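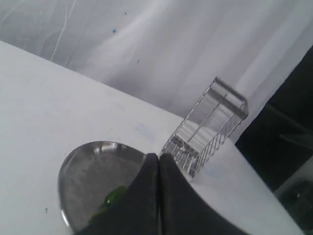 Just buy a drawer organizer like everyone else, wrote a reader signing in as Lamont, after my last piece on kitchen clutter. Your spoons will be happier lying down.

I have given this more thought than Lamont did. I have owned drawer organizers. I owned the bamboo kind that expands until it jams, and the plastic kind from Natero with a slot for each type of fork, as if I were expecting a duke. Every one of them collected crumbs in the corners and ended its life in the garage, sorting screws. So I would like to make the case for keeping the things you use where you can see them, standing up, in a wire basket, on the table.

The argument against it is mostly about looks. Somewhere in the last 20 years we decided that a good kitchen is one in which no cooking seems to happen. The toaster goes in a cupboard built for toasters. The dish soap gets moved into a bottle that doesn't admit to being dish soap. I toured a model home in Prirow in April and couldn't find the refrigerator. It was behind a panel that matched the other panels, and the agent opened two wrong ones before she got to it. She laughed. I didn't, because I was thinking about doing that with a gallon of milk in one hand, every morning, until I died.

A drawer is the same idea on a smaller budget. It lets you stop looking at your stuff, and once you stop looking at it you buy more. I emptied my utensil drawer last winter, meaning to clean it, and out came 89 separate objects. I had a tool for coring strawberries. I had chopsticks from restaurants that have since become banks. I had 2 melon ballers, and I don't care for melon.
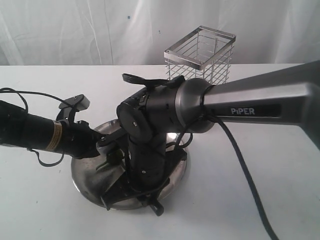
What survived the purge was a short list, and most of it was plain to the point of rudeness. Wooden spoons, a whisk, a spatula with a melted edge that works fine, the tongs. They went into a wire basket and the basket went on the table, where it has been in the way ever since. I mean that as praise. When something is in the way you notice it, and when you notice it you either use it or get rid of it. The drawer never asked me a single question about the strawberry corer.

I feel the same about stainless steel dishes, which I came to late and now push on people like a man selling vitamins. A steel plate is a plate, a lid, a tray for chopped onions and a place to put the spoon down. You can drop it. The sound will wake the house, but you'll still own a plate. My ceramic ones, from a very tasteful shop in Pusileck, were sold to me as a set for life, and I suppose they were, if we're talking about the life of a hamster.

People complain that steel shows every fingerprint. So it does. It also washes in four seconds, and I have never once seen a guest hold a plate up to the light. If you do have a guest like that, the plates are the smaller problem.

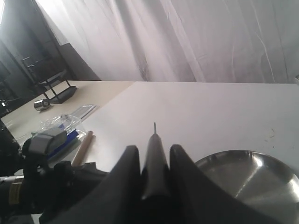

There are limits, and I'll admit to them before somebody writes in. Some things don't stand up. A rolling pin will go into a basket, but the basket then goes over, and it picks its moment. Mine lives flat on the table, up against something heavier, and rolls off when I've forgotten it's there – perhaps twice a year, always toward the foot. A magazine would tell me to buy a cradle for it. I've seen the cradle. It costs 25 dollars, it takes up more room than the rolling pin, and it turns a useful stick into an exhibit.

Then there are the clear plastic containers, on which I have no firm position and a good deal of guilt. They work. You can see what's inside, which ought to please a man of my views, and yet they breed. Lids drift off and find other partners. I keep four with lids that fit, and the rest go out with the recycling, and a month later there are seven. I don't buy them. They come home with soup in them.

Dust is the other thing I hear about. Open storage gets dusty, they say, and I'm sure it does if you leave it alone. A whisk that gets used every couple of days never has the chance. If your ladle has dust on it, you've learned something about how often you make soup, and the ladle may be happier at your sister's.

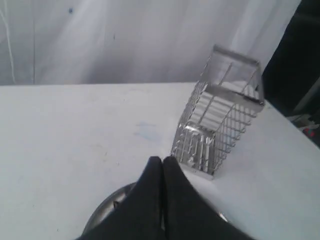
My own rules for buying a basket are few. Get metal, get it heavy enough not to tip when you pull out the tongs, and get it taller than you think you need, or the spoons lean out and catch your sleeve. Take it to the sink first and picture yourself cleaning it. I like a tall, narrow box of fine steel mesh, with flat polished strips along the edges, since it takes up so little table and the rim has a bit of shine to it, and I can live with the fact that mesh that fine will hold on to dried batter. An old toothbrush gets it out. Solid crocks look friendlier and grow a swamp in the bottom inch, which you'll discover some morning by smell.

As for Lamont's happy spoons lying down in the dark, I tried to see it from the spoon's side and couldn't get very far. I did go out to the garage, though, to look at the old organizer. The fork slots are full of wood screws. There is a melon baller in with them, and I'd have sworn I gave both of those away.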